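Visit Report: Software Group, Medlow Manipulation Laboratory

Reading time: 5 min

The Medlow laboratory received our delegation on 2018-08-03 for a full-day visit to its software group. The purpose of the visit was to review how the group turns recorded handling of household objects into control policies, and to judge whether its tools could be adopted at our own site in Zoltness. Hardware was discussed only where it affected the software.

The morning session opened with an overview of the software stack. The group maintains four main components: a recorder, a time alignment service, a labeling tool and a training pipeline. All four are kept in a single code repository, and a change to one cannot be merged until the tests for the others have passed. The group adopted this rule in January after a change in the recorder's message format went unnoticed by the labeling tool. Several days of recordings had to be converted by hand.

The recorder, known internally as Minhas, writes camera images, finger opening and estimated hand position to one log per episode. Each stream keeps its own clock. Alignment is carried out later as a separate step, and the original time stamps are never overwritten. Our delegation asked whether this made the logs harder to use. The group replied that it did, and that it preferred the extra work to losing information it might need when a fault is investigated.

Position is estimated from the images together with inertial readings. The staff described the conditions under which the estimate drifts: plain walls, strong light from a window, and rapid turns of the wrist. Cloth with a printed pattern gives the tracker many stable points, while smooth fabric in a single color gives it few. Episodes with a high drift score are held back from training and placed in a review queue. On the day of our visit, the current collection contained 2,449 episodes, of which 1,255 had passed review.

The group's present work concerns the picking and placing of small, round items on soft surfaces. A sofa seat was chosen as one of the test settings. A table offers a flat plane that a planner can rely on, and much of the group's earlier code did so without stating it. Cushions give way under load, fabric wrinkles, and a plate may tilt when pressed at the rim. The planner now keeps a local height map of the surface and updates it after each contact. 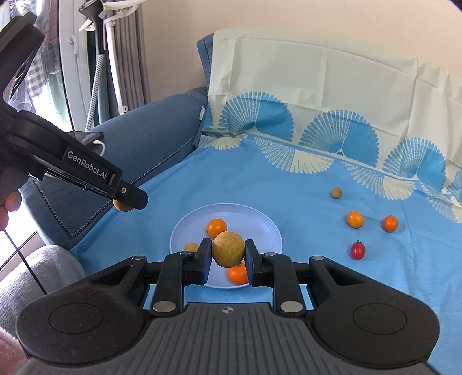 Fruit held between the gripper's fingertips over a plate on the sofa seat, with a second device at left.

Control of the grip received the most attention in the discussion. Firm citrus fruit tolerates a wide range of closing force. A cherry tomato does not. The controller therefore limits the closing speed during the last part of the motion and watches for a change in the rate at which the fingers close. When the rate falls below a threshold, contact is assumed and the force target takes over from the position target. The threshold was first set by hand for each type of item. It is now learned from the recordings, with a fixed upper limit that the learned value may not exceed.

The perception module faces a related difficulty. At the moment of grasping, the fingers hide much of the plate and often part of the neighboring fruit. The module must keep track of items it can no longer see in full. Earlier versions dropped a hidden item from the list and added it again as a new one when it came back into view, which caused the planner to plan for objects twice. The present version retains each item with a confidence value that declines slowly while it is hidden. We were shown a replay in which an orange fruit remained in the list throughout a grasp that covered most of it.

Similar colors remain a weak point. Yellow-orange and deep orange items lying close together are sometimes merged into a single object under warm light. The group has added an edge check before each pick, and reports that it lengthens planning time by an amount it considers acceptable. Our delegation would have liked to see timing figures on this point, and these have been requested.

After the midday break we were given a demonstration of the labeling tool, Plallow. An episode is shown as a strip of frames with the finger opening plotted underneath. The operator marks the start of the approach, the moment of contact, the release and the withdrawal. Plallow proposes all four marks, and the operator accepts or moves them. Every correction is stored together with the original proposal, so that the proposing model can be retrained. Where an episode involves 2 devices, the strips are stacked and share a common time axis.

Members of our delegation were invited to label several episodes themselves. The keyboard commands were quickly learned. The release mark proved the hardest to place, as a round item may roll slightly against a fingertip after the fingers begin to open. The written guidance gives a clear rule for this case: the mark belongs on the first frame in which neither fingertip touches the item. We found the guidance well written and would recommend that our own labeling instructions follow the same layout.

The visit closed with a review of testing practice. Before a new policy is allowed to run on hardware, it is replayed against 1,000 stored episodes. Its proposed motions are compared with those recorded, and large differences are listed for inspection. The group was careful to state the limits of this method. A policy may differ from the recording and still be sound, and a close match does not show that the policy will recover from an error. The replay serves as a filter for obvious faults before supervised trials begin.

The following matters were recorded for further action:

- Medlow will provide the log format specification and a small set of sample episodes.
- Zoltness will test the alignment service on its own recordings and report any problems with time stamps.
- Both sites will compare their drift scores on a shared set of episodes.
- Licensing terms for Plallow remain to be settled between the two administrations.

The delegation thanks the Medlow software group for its preparation and for the open discussion of unresolved faults. A return visit to Zoltness has been proposed, with the date to be agreed once the alignment tests are complete.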